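Plurby Community Help
Home > Housing and Shared Spaces > Storage

Is a residents' association permitted to dispose of items left in a shared storage room?

Posted by Natalia Ledesma, 18 April 2018
Viewed 168 times

I serve as secretary of the residents' association at Nieto Court, a building of 59 apartments. The ground floor includes a storage room that any household may use without charge. Over several years the room has filled with furniture, boxes, bicycles and children's items, and a number of these appear to belong to people who have moved away.

The board wishes to clear the room before the floor is resurfaced in August. Our bylaws state that the room is provided "for the reasonable use of residents" and say nothing further. There is no sign-in sheet, and very few of the items carry a name or an apartment number.

I would be grateful for guidance on the following points. How much notice should be given before anything is removed? Must former residents be contacted individually? May the association sell items of value and apply the proceeds to the cost of the floor?

Hermenegildo Quintero
Member, Housing and Shared Spaces

The rules on abandoned property differ from state to state, and the association should confirm its position with the office that handles landlord and tenant matters in its area. The following reflects the procedure adopted at the Mumance buildings, where I managed common areas until my retirement.

Notice should be given in writing and in more than one form. We posted a notice on the storage room door, placed a copy in each mailbox, and mailed a letter to the last known address of every household that had left within the previous 3 years. The notice gave the date of the clearance, the hours during which the room would be open, and the name of a person who could be reached by telephone. Your state may set a minimum period. Where it does, that period applies even if your bylaws allow a shorter one.

Before the notice is posted, two members of the board should go through the room together and prepare a written inventory. Each item is given a numbered tag, and the number is entered on the list with a short description and the condition of the item. Photographs should be taken on the same day. Loose children's items may be entered as one lot if they are found together - a single tag is sufficient.

Items claimed during the notice period should be signed for. Where two households claim the same item, the association should hold it until they have reached an agreement, and should not attempt to decide the matter itself.

With regard to sale, I would advise caution. Some states require that the proceeds, less the cost of storage, be held for the former owner for a stated period. We donated usable goods and kept the receipts with the inventory.

rovton_tenant

We just put a dumpster outside and gave people the weekend. No one complained except one man about a lamp. I would not spend money on letters.

Natalia Ledesma
Original poster

I thank both members for their replies. The board has agreed to follow the procedure set out by Mr. Quintero and will seek advice on the notice period before any date is announced. The inventory has been started at the shelves nearest the door. I have one further matter to raise: several items are the property of the association itself, including folding chairs and a coat rack, and I assume these should be listed separately.

Hermenegildo Quintero
Member, Housing and Shared Spaces

They should. A second list, headed with the name of the association, will prevent them from being claimed or donated in error. 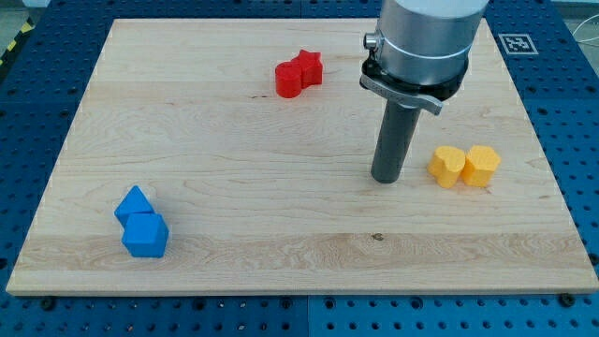 Related topics in Storage

Bicycles left in a shared hallway
Charging a fee for the use of a common storage room
Who holds the key when the board changes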